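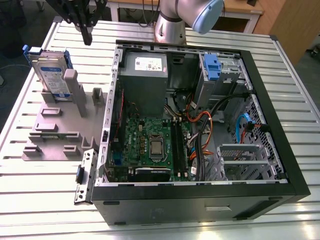 26/08/2018 Wondine 第二轮,装硬盘

早上九点多到 Skunier,门口的灯坏了一盏,里面还好。先把铝型材台面擦了一遍,再把那台戴尔机箱放倒,开口朝上。位置照着上次贴的胶带对,胶带翘了一个角,重新按平。

今天只打算做一件事:让机械臂从夹具里把硬盘取出来,送到机箱右下角的硬盘仓,插到底。七月份做的那一版是手动一段一段点过去的,能走完,但是每一步都要人在旁边按确认。这次想把整段连起来跑。

夹具是第四版,灰色料打的,比上一版厚。上一版的底板冷却以后翘得厉害,硬盘立在里面会往外歪,夹爪下去总有一边先碰到。这一版在硬盘那一格旁边留了高柱子,用来对位,也方便我自己看歪没歪。打印用了一个通宵,拿下来以后只修了两处毛边。料是在 Odham 买的,剩下的还够再打一块小的。

硬盘带着蓝色的塑料托架一起放。开始试过光盘,也就是不带托架直接夹,夹爪压在金属壳上打滑。带托架之后好夹,可是托架两侧的塑料片有弹性,夹得太紧会往里缩,松开的一瞬间硬盘又会弹一下。夹持力在软件里是一个没有单位的数,原来设的500,今天降到200,硬盘还是提得住,弹的那一下小多了。先记在这里:200。

上午标定花的时间比想的长。原点取在夹具的一个角上,量了三遍,前两遍对不上,后来发现是夹具底下压了一小截扎带。拿掉以后重新量,第三遍和图纸一致。以后放夹具之前先用手摸一遍台面。

标定完先空走。空走就是夹爪里什么都不夹,从夹具上方抬起来,横着过机箱上沿,到硬盘仓上面停住。抬升高度设的是590,单位毫米,从台面算起。高度再低一点应该也够,但是机箱后面还立着一条机械臂,我不想冒险。空走没有问题,就把硬盘放进夹具里,开始带件走。

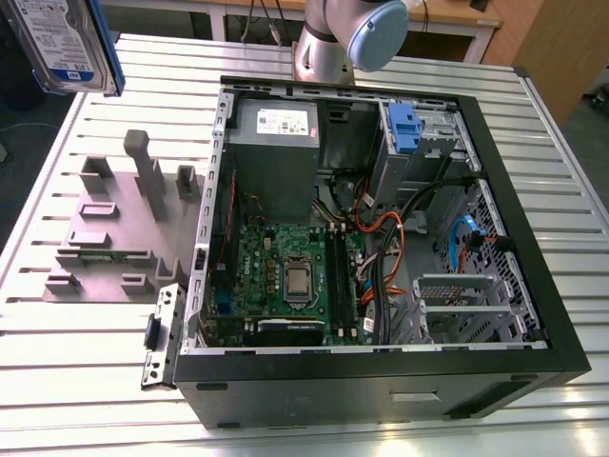

左上角是悬在半空的硬盘和侧面的蓝色导轨,绿色小电路板横在夹具的长槽里。

带件走的速度调到最低。第一次在过机箱上沿之前我自己按了停,觉得硬盘的角度有点斜,用小水平尺比了一下,是斜的,手腕那一轴差了一点。改了角度,退回去重来。第二次角度正了,走到硬盘仓上方停得也准,可是往下送的时候托架边上蹭到仓口,电流一下子上去,程序自己停了。这个保护是上个月加的,今天算是第一次真正用到。

中午在隔壁吃了面,回来把机箱里的线重新理了一遍。这台机箱麻烦的地方就在线。电源出来的黄线和黑线都挤在中间,橙色的和浅蓝色的 SATA 线又各走各的,浅蓝那根在右边拱起来,正好在夹爪要下去的路线旁边。人手装硬盘的时候随手一拨就过去了,机械臂不会拨。想过用扎带全部绑死,又觉得绑死以后测出来的东西没什么用,别的机箱不会有人先替它绑好。最后只把黑色那一束往主板方向推了推,浅蓝的没动,改路线绕开它。

改路线的办法是在中间多加一个点。先到光驱架旁边,再斜着过去,最后垂直往下。这样会多走一段,时间长一点,今天不管时间。

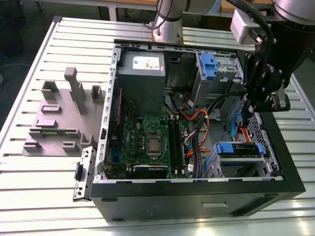 光驱架顶上的蓝色锁扣也要躲,它比架子高出一截,建模型的时候我没有画进去,今天补上了。用卡尺量的,量了以后加了一点余量。机箱左边那个伸到外面的金属支架也没画,不过它离路线远,先欠着。

散热器早就拆掉了,主板中间是露着的。拆的时候是为了给下一个任务做准备,就是装内存,两条黑色插槽就在旁边。但是散热器不在,夹爪万一掉东西下去,正好砸在那里。所以带件走的时候一律不从主板上方过,这一条写进了 Wondine 的设置里,做成禁区,不再靠我自己记。禁区画了一个长方块,比主板稍微大一圈。画完再跑原来的老路线,软件直接报错不让走,说明是起作用的。

下午跑第三次到第六次。第三次还是蹭仓口,轻一点。第四次进去了一半,托架卡住,用手推了一下才到底,不算。第五次我把往下送的动作拆成两段,先快后慢,慢的那一段每下一点就停一下看力,有阻力就左右挪一点再试。这个左右挪的办法是在 Masri 的一份旧手册里看到的,本来讲的是往孔里插销子,借过来用也行。第六次自己走到底了,没有用手帮。我听到咔的一声,又拿手拽了拽,拽不出来。

只有一次成功,不能说明什么。本来想接着跑够十次,控制柜的风扇响得不对,停下来拆开看,滤网上全是灰。清了灰再开,声音正常了,前后耽误了快一个小时。

清完以后又跑了五次,成了3次。没成的那两次都是在最后一段,左右挪的时候碰到了浅蓝色那根线旁边的接头,力的读数乱跳,程序以为是仓口在顶。读数我都存了,晚上没有看,明天再看。

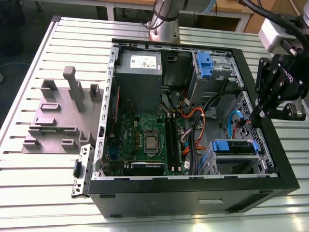

拔线的动作还没有开始写。夹爪手指对拔接头来说偏宽,夹住以后两边没有多少地方。打算打一对窄一点的指尖,用螺丝换上去,剩的那些料应该够。尺寸先按接头宽度加两毫米画,画图之前把接头再量一次,上回记在纸上的数找不到了。

夹爪旁边的黑色线缆也要重新固定。手腕转到头的时候它会绷紧,今天有一次看着快要碰到机箱边。现在是用魔术贴绑的,先挪后了一个位置,再转到头还剩一点弧度。长一点的线 Odham 没有现货,等下周。

傍晚收工之前把今天的程序存了两份,一份在控制柜里,一份在自己的盘上。文件名照旧用版本号,没有再写“最终”。台面没有收,机箱留在原位,夹具也没动,在登记本上写了请勿挪动。

明天要做的:
看那两次没成的力读数。
把左边伸出来的支架补进模型。
接头量尺寸,画窄指尖。
左右挪的幅度改小一半再跑。
门口的灯报一下。

回家路上买了一卷新的胶带,宽的那种,台面上的定位线重新贴一遍。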